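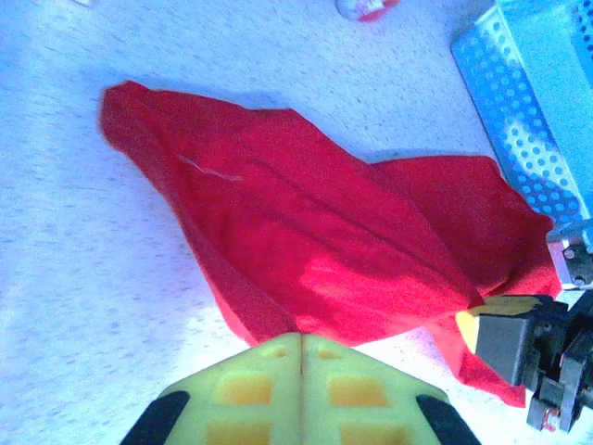 Red cloth, crumpled, on a speckled surface.

Products | Modules | Pricing | Support | Sign in

Products > Records > Arkbridge Alumni Register

Arkbridge Alumni Register

Arkbridge is a contact and degree register for university and college alumni offices. It holds one record per graduate and keeps former names, awards, postal addresses and contact preferences against that record. It runs in a browser and is hosted by Festton.

Each licence covers a register of up to 3000 live records. Records marked as deceased or lost are kept but do not count towards the limit. Larger registers are quoted separately.

Importing records

Data is loaded from CSV files in UTF-8. The student number is used as the key. Where it is missing, the import compares surname, date of birth and year of award, and places any near match in a holding list. Nothing in the holding list is merged until a user with editing rights has approved it. Accented characters are kept as supplied, so Krūmiņa and Nghiêm will sort and print correctly, and a search for the plain spelling will still find them.

Class notes and profiles

News sent in by graduates is stored as a dated note and can be marked for the magazine, the website or office use only. Longer profiles are saved as drafts and need a second user to release them. The text of a released profile is locked; corrections are added as a new version.

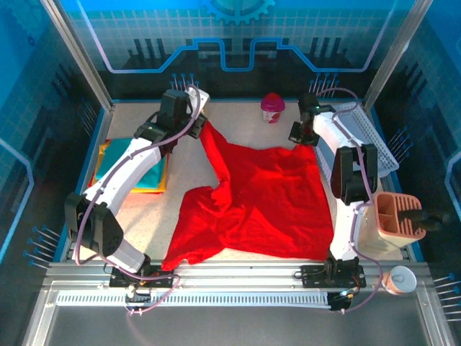
Access levels

There are 3 access levels: view, edit and manage. Only the manage level can export the full register or change consent wording. All exports are logged with user name, time and number of rows.

Reunion module (optional)

Adds booking forms, seating lists and badge printing. Bookings from guests who are not graduates are held apart from the register and deleted 2 months after the event.

Ordering

Order code 1037. Set-up and one data import are included. For a quotation, contact Sohail Butt in sales. Questions on file layout go to Triin Krūmiņa in technical support.

This site uses cookies to remember your settings. Accept | Manage cookies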